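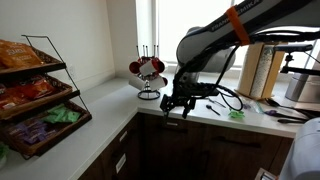
The snack rack and the mug tree, in the corner where the two counters meet.

Demetrio Barroso has been selling people on their own countertops for a long time, and I went to see him on a Tuesday expecting to be sold to. His firm, Drarimance, sets up shared kitchens for small offices. He doesn't build cabinets or move pipes. He comes in, looks at what you have, and tells you where to put the chips. For this he charges $500 a visit, which I told him sounded like a lot for chips.

"People say that," he said. "Then I ask them how long they've been annoyed by their kitchen."

The kitchen we talked in is one of his, on the second floor of the Iltia building in Galtorthorpe. White counter, dark wood cabinets below, a big window. He is proudest of the corner, where a black wire rack holds three woven baskets of snacks, each tier sticking out farther than the one over it. I asked what was wrong with a drawer.

"A drawer hides things. You put snacks in a drawer and in a month you have four open bags of the same pretzels. With the baskets you look once and you know. Orange bags up top, green down at the bottom. You don't have to read anything."

I pointed out that the bottom basket had purple packets in it along with the green ones. He looked at it for a while.

"Somebody restocked," he said.

This is my trouble with the whole trade. The system works until the first person who hasn't been told about it buys groceries. Barroso has heard the complaint before and doesn't much like it. He says a good setup survives being used wrong. "If the purple ones end up with the green ones, fine, you can still see them. You can still reach them. In a cabinet they'd be behind the rice."

What about looks? Three baskets of bright packaging aren't my idea of a calm room, and the tall wire loop over the top basket is there whether you want it or not. Barroso told me I was thinking like a magazine. His clients eat at work. They don't photograph it for a living.

We moved on to the mugs. He has five of them on a black metal tree against the window sill, red and white. I have owned two mug trees and given both away. They tip, they collect dust, and the mug you want is always on the far side.

"You had light ones," he said. "Wood?"

Wood, yes.

"Get a metal one with a proper base. And don't fill every peg just so it looks full. Hang what gets used." He claims the tree saves a shelf. I said it also uses up a piece of window, and he gave me that one. "I go back and forth on the window. In the winter I'd maybe move it. But then where? Next to the snacks it's crowded, and by the sink it gets splashed."

He told me about a job at Robles, an accounting office, where the client had measured everything before he arrived and sent him a spreadsheet with 637 rows. Every fork was in it. He read the first page and went over to look at the kitchen instead. The forks were fine. The trash can was behind the door. He moved the trash can, and they paid him, and he says they're still happy. I asked whether they could have moved the trash can without him.

"Sure," he said. "They hadn't, though."

It's a fair answer, and I still think $500 is steep for it. He told me the rack and baskets are extra, too, bought by the client, and that a full refit of a bigger kitchen with new storage has gone as high as $3000. When I asked how he knows any of it helps, he didn't have much. He sends a form a few months later. Most people don't fill it out. The ones who do are mostly pleased, and I'd guess the ones who aren't have better things to do.

He was more convincing on the small stuff. A black spoon was lying near the front edge of the counter with a thin metal utensil just behind it, and farther along was a crumpled clear plastic bag. I asked where those belonged in the system.

"The bag is trash," he said. "The spoon -- look, every counter has a spoon on it. I used to put out a little dish for the spoon. Then the dish fills up with rubber bands and you have a dish problem."

So he has no plan for the spoon?

"I have no plan for the spoon."

I liked him better after that. He let me try the corner for myself, and I'll say that the snacks were easy to find and that I took one from the bottom basket, a purple one. I haven't bought a rack. My own chips are still on top of the refrigerator, where I can reach them and my kids can't, and when I told Barroso this he said it was a perfectly good place for chips and he wouldn't charge me for saying so.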